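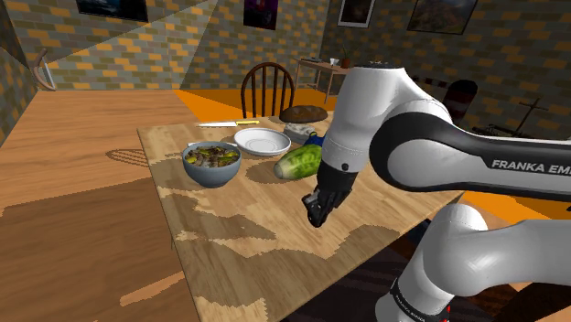 Wondeden office reopens its windows, one committee-free floor at a time

22 Jul 2025

The Wondeden building has 85 windows on its upper floor, and until this month none of them opened. They had been sealed during a round of energy upgrades, on the theory that people inside a building can't be trusted with the air outside it. That theory has now been retired, along with a good deal of caulk.

Work finished last week on the first stage of a project to replace the fixed panes with windows that move. The new ones are awning windows, hinged at the top and pushed out from the bottom, so they can stay open in light rain without turning the carpet into a bog. They were supplied by Varport and fitted by a crew working under Corrado Bassi, who has spent most of July on the sunny side of the building and would like it known that it is very sunny.

"Everybody came past to ask when they could open one," Bassi said. "Then we finished the first room, and they all stood there looking at it. Somebody had to go first."

The somebody was Honeylyn Saludo, whose desk is under the west windows and who had kept a small fan running there through two summers. She opened the window, felt a breeze, and lost the top half of a stack of invoices. She has since bought a paperweight. The fan has gone to a colleague on the first floor, where the windows still don't open and where the mood is described as watchful.

The building went up in the days when windows were expected to do some of the work. The original plans show low openings on the north side and high ones on the south, with a corridor between them that was meant to carry air through. Over the years the corridor picked up doors, a copier and a row of filing cabinets, and the air gave up. When the sealed units went in, the last of the plan went with them.

Archana Grewal, the architect who drew up the new scheme, found the old plans in a flat drawer under some holiday decorations. Her first suggestion was to move the cabinets. It was received with less enthusiasm than her second suggestion, which cost a great deal more.

"I did point out that moving furniture is free," she said. "They went quiet, and then they asked about the windows again."

The cabinets have now been moved after all. They turned out to hold mostly manuals for the copier before last.

Under the scheme, the lower windows on the north side are opened by hand, with a handle at sitting height. The high ones on the south side are out of reach and run on small electric openers, controlled from a wall switch by the stairs. The switch has two positions. It also has a laminated notice beside it, and beside that a second notice asking people to read the first one.

Grewal had originally drawn automatic controls, with sensors to open the high windows when a room got stuffy and shut them when it rained. These were cut from the budget early on, and hardly anyone has mourned them. The sealed building had sensors too, and staff still talk about the February morning when the system decided it was too warm.

Not all of it has gone smoothly. The first delivery included 18 windows with the hinges on the wrong side for their openings, which were discovered only after they had been carried up the stairs. They were carried down again. Varport replaced them within the week and has put the mix-up down to a drawing that had been read upside down. Grewal says the drawing had an arrow on it. Bassi says it had several.

Then there were the screens. The plan called for insect screens on the north side only, on the grounds that the south windows are high and insects would presumably respect that. They did not. Screens for the south side have been ordered from Testimex and are expected before the end of the summer, which Saludo notes is also when the insects are expected to leave.

Noise has been another sore point. The north side faces the loading area used by Tripathi, the tile merchant next door, whose trucks arrive early and beep when they reverse. For years the sealed glass kept most of this out. It now comes in along with the fresh air, and several people have asked whether it might be possible to have one without the other. Sarla Mittal, who manages the building, has spoken to Tripathi and been told, politely, that the beeping is the law. The first truck has been moved to before office hours as a neighborly gesture.

Mittal is also the person who gets the calls about temperature, and she has kept a record of them since she took the job. She says complaints of being too hot have dropped sharply on the upper floor since the work was done. Complaints about other people opening windows, a category that did not previously exist, have made up some of the difference.

"I used to get blamed for the thermostat," she said. "Now they blame each other. I'd call that an improvement, at least from my end."

She has drawn up a short set of house rules. Whoever sits nearest a window has the say over it, unless more than half the room objects. The last person out closes everything on their side. The high windows are shut every evening, no matter how hot it has been, after a pigeon was found in the meeting room one morning sitting at the head of the table. The rules have been posted, discussed, and in one case annotated in pencil.

Fixing the frames in place took less time than expected, mainly because the openings were in better shape than anybody had feared. Bassi's crew found sound timber behind almost all of the old sealant and had to rebuild only a short run of sill at the northeast corner, where a gutter had been dripping quietly for years. The gutter has been mended. The old glass has gone for recycling, apart from one pane that Ashok Dixit, who works on the first floor and keeps a vegetable patch, asked for and took home to make a cold frame. He reports that the lettuce is doing well and has better light than he does.

Dixit has more than a passing interest in what happens next. The second stage would deal with his floor, along with the stairwell, where a roof vent would let warm air out at the top and draw cooler air in below. Grewal calls the stairwell the best part of the design. It is also the part that hasn't been paid for. A smaller sum of $2000 has been set aside in the meantime for blinds, and samples in three shades of gray are now hanging by the stairs for staff to vote on.

A decision on the second stage is due in the fall, when it will be considerably cooler and, Dixit suspects, much easier to put off. He has asked for the meeting to be held on the first floor, in the afternoon, with the door shut.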